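報道関係各位
2021/9/22
株式会社ヘディリク

手持ちグリッパ「Pramell」の整備手順書を全面改訂
指先パッドの現場交換に対応、オーポートに修理窓口を開設

株式会社ヘディリク(Hedirik、代表取締役:プリモ・パルンボ)は、手持ち型の二本爪グリッパ「Pramell(プラメル)」について、日常点検から修理までの手順を定めた整備手順書を全面改訂し、本日より利用者向けに配布を開始します。あわせて、これまで返送修理でのみ受け付けていた指先パッドの交換を利用者の現場で行えるようにし、交換用パッドと専用治具の単体販売を始めます。修理の受付は、保守業務を委託するカプート社(Caputo)がオーポート(Orport)に設ける新しい窓口に一本化します。

■改訂の背景

Pramellは、ロボットハンドと同じ形の爪を人が手に持って動かし、把持動作をカメラで記録するための機器です。据え置きのアームと違って決まった作業台がなく、利用者が居間や寝室、台所、倉庫などに持ち込んで使います。つかむ対象も布、紙箱、ポリ袋、菓子の包装、食器とさまざまで、指先に付く汚れや摩耗の出かたは使う場所によって大きく変わります。

従来の手順書は、社内の試験室で一台を長時間動かすことを前提に書かれていました。点検は使用時間で区切り、部品の交換はすべて当社工場で行うという内容です。利用者が増えるにつれて、この前提に合わない問い合わせが多くなりました。特に多かったのが、パッドの表面が滑るようになったので自分で替えたい、爪を閉じたときに左右の先がずれる、グリップを握り切っても爪が閉じ切らない、の三つです。いずれも現場で原因を見分けられれば、返送せずに済む場合が少なくありません。

当社では過去2年間に修理で戻ってきた99台の作業記録を読み直し、どの部分がどのような順で傷むのかを整理しました。その結果、本体の故障とされていたものの多くは、パッドの汚れや剥がれ、ピボットねじの緩み、手元のワイヤの伸びのいずれかに当たることがわかりました。今回の改訂では、この三か所を点検の中心に置き、症状から原因をたどれるように構成を改めています。

■新しい点検の流れ

改訂後の点検は全部で13項目です。使用前、使用後、定期の三区分に分け、それぞれ別の紙に印刷して使えるようにしました。所要時間の目安は、定期点検で約20分です。

使用前の点検では、最初に電源を入れず、グリップだけをゆっくり握って爪を開閉します。途中で引っかかる箇所がないか、左右の爪が同じ速さで動くかを手の感触で確かめ、次に爪を閉じた状態で正面と側面から先端を見ます。パッドどうしの間に隙間が斜めに残る場合は、パッドの貼り付けが傾いているか、どちらかの爪のピボットねじが緩んでいます。見分けるには、片方の爪を指で軽く前後に押します。爪そのものが動くならねじ、爪が動かずパッドだけがずれるなら接着面です。

ねじは左右のリンクに使われており、正面から頭が見えます。締める際は付属のレンチを使い、対角の順にはせず、同じ側の根元、先端寄りの順に締めてください。一度に締め切らず、少し締めては爪を開閉し、動きが重くなる手前で止めます。旧手順書にあった「止まるまで締める」という記述は誤解を招くため削除しました。締めすぎたピボットは動作時に音が出ることがあり、その状態で使い続けるとブッシュが偏って減ります。

続いてカメラの画角を確認します。爪を開いた状態で両方の指先パッドが画面下側に左右とも映っていれば、取り付け角度は適正です。片側だけが外に出ているときは、カメラ台座の固定ねじを緩めて向きを直し、直したあとで校正用の格子板を撮り直します。校正値の更新を忘れたまま記録を続けた例が複数あったため、台座のねじに触れた場合は必ず校正をやり直すことを手順書の太枠に入れました。

使用後の点検は清掃が主です。パッドの表面には細かな凹凸があり、布の繊維や紙粉、菓子の砂糖などが入り込みます。乾いた柔らかいブラシで溝に沿って払い、それでも残る場合は水で湿らせて固く絞った布を使ってください。アルコールは表面を硬くするおそれがあるため、パッドには使用しません。爪の樹脂部分は拭いて構いません。 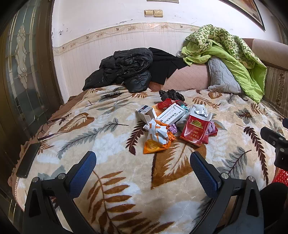

寝具の上に集まった包装類と、Pramellの開いた爪。左右の爪の先端に青いパッドが付く。

爪の外側のアームには三角形の抜き穴があります。軽くするための形状ですが、角の部分に力が集まるため、定期点検では抜き穴の縁を明るい場所で見て、白い筋や細い割れがないかを調べます。筋が一本でも見つかった爪は使用を中止し、左右を対で交換してください。片側だけを新しくすると、閉じたときの先端位置が合わなくなることがあります。

定期点検にはこのほか、握り部からリンクへ力を伝えるワイヤの張り、戻しばねの掛かり、配線の被覆、記録部との接続端子の確認が含まれます。ワイヤの張りは、爪を全開にした状態でグリップの遊びを測って判断します。遊びの許容範囲は機体の製造時期によって異なり、手順書の巻末に製造番号ごとの表を載せました。

■指先パッドの現場交換

今回から、指先パッドは利用者が現場で交換できます。これまでのパッドは工場で接着剤を使って固定しており、剥がす際に爪の面を傷めることがありました。新しいパッドは裏面に薄い台板を持ち、爪の溝に差し込んでから両面テープで留める構造です。色は従来と同じ青で、表面の凹凸の形も変えていません。過去の記録と見え方や把持のしかたをそろえるためです。

交換の作業は次の順で行います。

まず記録部の電源を切り、ケーブルを外します。爪を全開にし、専用治具を左右の爪の間にはさんで固定します。治具には向きがあり、刻印のある面が手前です。固定せずに作業するとグリップが不意に戻り、指をはさむ危険があります。

古いパッドは先端側から起こします。工場接着のパッドが付いている機体では、付属のへらを平らに寝かせて入れ、無理にこじらないでください。途中で止まったら反対側から入れ直します。剥がし終えたら、爪の面に残った糊を布で拭き取り、面が乾くまで待ちます。溝の奥に糊の塊が残っていると新しいパッドが最後まで入りません。竹串や爪楊枝で取り除けますが、金属の工具は使用しないでください。

新しいパッドを溝に差し込み、奥に当たったところで裏の保護紙を抜き、先端から根元に向かって押さえます。もう一方も同じように貼り、治具を外してから爪をゆっくり閉じ、閉じたまましばらく保持します。開いたあと、左右のパッドの角が互いに向き合っているかを確認してください。ずれている場合は、貼ってすぐであれば一度だけ貼り直せます。

パッドは左右とも同時に替えます。片方がほとんど減っていないように見えても、表面の摩擦には差が出ています。

最後に、紙箱、薄い樹脂の包装、布の三種類を一度ずつつまみ、持ち上げて離す動作を確かめます。紙箱がつかめて薄い包装だけが抜ける場合は、先端のごく端が合っていないことが多く、ねじの点検に戻ります。

指先部の設計を担当したエットレ・サルトリは、次のように述べています。
「以前の接着は外れないことを優先していました。工場ではそれで困りませんが、使う人の手元では、外せないことがそのまま使えない期間になります。台板を入れると先端がわずかに厚くなるので、爪の側の面を同じだけ下げました。そのため新しいパッドは旧型の爪にはそのままでは付きません。旧型をお使いの方には爪ごとの交換をお願いすることになり、この点は早めにお知らせしておきたいと考えています」

■旧型の爪をお使いの場合

上記のとおり、溝のない旧型の爪には新しいパッドを取り付けられません。旧型かどうかは、パッドの側面を見ると判別できます。パッドと爪の間に台板の黒い縁が見えなければ旧型です。旧型の機体は、オーポートの修理窓口で新型の爪への載せ替えを受け付けます。載せ替えの際には、ピボットねじ、ブッシュ、戻しばねも新品に交換し、カメラの校正を済ませてから返送します。

旧型用の接着式パッドによる修理は、来年1月の受付分をもって終了します。それ以降に届いた旧型の機体は、利用者に確認のうえ、新型の爪への載せ替えとして扱います。

■複数台を運用する利用者への注意

同じ部屋で複数のPramellを使っている利用者からは、機体ごとの差についての相談が寄せられていました。パッドの減り具合やワイヤの張りがそろっていないと、同じものをつかんでも握り込みの深さが変わり、記録した開き幅にばらつきが出ます。

新しい手順書では、機体ごとに整備票を作り、パッドの交換、ねじの増し締め、校正の実施を同じ用紙に書き込む方式を採りました。整備票は機体のケースに入れて保管します。部品を別の機体から移して使うことは避けてください。特に爪は、組み立て時に左右の先端を合わせて調整しているため、一方だけを他の機体に移すと調整がやり直しになります。

両手で一台ずつ持って使う場合は、右手用と左手用を入れ替えないことも明記しました。外観は似ていますが、使う向きが偏ることでブッシュの減り方に癖がつきます。ケースの内側に手の左右を記すラベル欄を追加しており、既存の利用者にはラベルのみを無償で送付します。

整備部門の責任者、デボラ・ヴィッラの話です。
「修理に届いた機体を開けると、かなりの割合で繊維がリンクの奥まで入っています。毛布やクッションの上で使えば当然そうなります。分解しないと取れないところまで入る前に、使い終わったときにブラシを一度かけてもらえれば十分です。手順書の前の版にも清掃の項はありましたが、後ろのほうのページでした。今回は使用後の一番上に移しました」

■オーポート修理窓口について

修理の受付は、カプート社がオーポートに開設する窓口で行います。これまでは当社工場とカプート社の双方で受け付けており、どちらに送ればよいかわかりにくいという指摘がありました。今後は症状を問わず、すべて新しい窓口宛てに送っていただきます。

窓口では、届いた機体をまず受け取ったままの状態で動かし、開閉の様子を動画で残します。そのあと清掃し、もう一度同じ動作を記録します。清掃だけで症状がなくなった場合は部品の交換を行わず、清掃前後の動画を添えて返送します。部品の交換が必要な場合は、作業前に見積もりを送り、承認を受けてから着手します。

返送の際は、パッドの表面にテープや保護シートを貼らないでください。爪の間には治具か、折りたたんだ布をはさみ、開いた状態で梱包します。閉じたまま長く置くとパッドに互いの凹凸の跡が付きます。記録部は取り外して手元に残していただいて構いませんが、カメラの校正を依頼する場合は台座ごと同梱してください。整備票の写しがあると診断が早くなります。

カプート社で窓口を担当するフルヘンシオ・ソレールは、次のようにコメントしています。
「電話で『閉まらない』と聞いても、閉まり切らないのか、途中で止まるのか、閉まるけれど力がないのかで見る場所が違います。新しい手順書には症状の言い方をそろえた表が付いたので、窓口でも同じ表を開いて話をします。部品が必要ないとわかれば、その場でねじの締め方を案内して終わりにします」

■手順書の入手方法

改訂版の手順書は、登録済みの利用者に電子版で送付します。印刷版を希望する場合は修理窓口に申し込んでください。点検表、整備票、症状の対応表は切り離して使える別紙とし、利用者が自分の作業に合わせて項目を書き足せるように余白を設けています。旧版の手順書は内容が異なる箇所があるため、手元に残っている場合は破棄をお願いします。

交換用パッド(左右一組)、専用治具、へら、校正用格子板は、それぞれ単体で購入できます。価格と納期は修理窓口で案内します。治具は新型、旧型のいずれの爪にも使えます。

■代表者コメント

代表取締役 プリモ・パルンボ
「Pramellは手に持って使う道具なので、整備も手元でできる範囲を広げるのが自然だと考えました。工場でしかできない作業はまだ残っています。ワイヤの交換とブッシュの圧入がそれに当たり、どちらも専用の設備が必要です。ワイヤについては現場で張りを調整できる構造を試作しており、結果がまとまった段階でお知らせします」

■製品の概要

名称:Pramell(プラメル)
種別:手持ち型二本爪グリッパ
指先:交換式パッド(青、表面に凹凸加工)
爪:黒色、外側アームに三角形の抜き穴
操作:手元グリップの握り込みによる開閉
点検区分:使用前、使用後、定期
利用者が交換できる部品:指先パッド、固定ねじ、ケーブル
窓口で交換する部品:爪(左右一対)、ピボットねじ、ワイヤ、ブッシュ、戻しばね

■会社概要

株式会社ヘディリクは、把持動作の記録に用いる手持ち機器と、その保守用品の設計、製造、販売を行っています。

カプート社は、計測機器および小型自動機の保守、修理を請け負う会社です。Pramellについては発売時から修理業務の一部を担当しています。

■本件に関するお問い合わせ

報道関係の方
株式会社ヘディリク 広報担当 カルメラ・ヴィターレ

製品をお使いの方
カプート社 オーポート修理窓口 Pramell係
お問い合わせの際は、機体の製造番号と、わかる範囲で前回パッドを交換した時期をお知らせください。

本リリースに記載の内容は発表時点のものです。手順書の内容は予告なく改訂する場合があり、改訂した際は登録済みの利用者に変更箇所を通知します。

以上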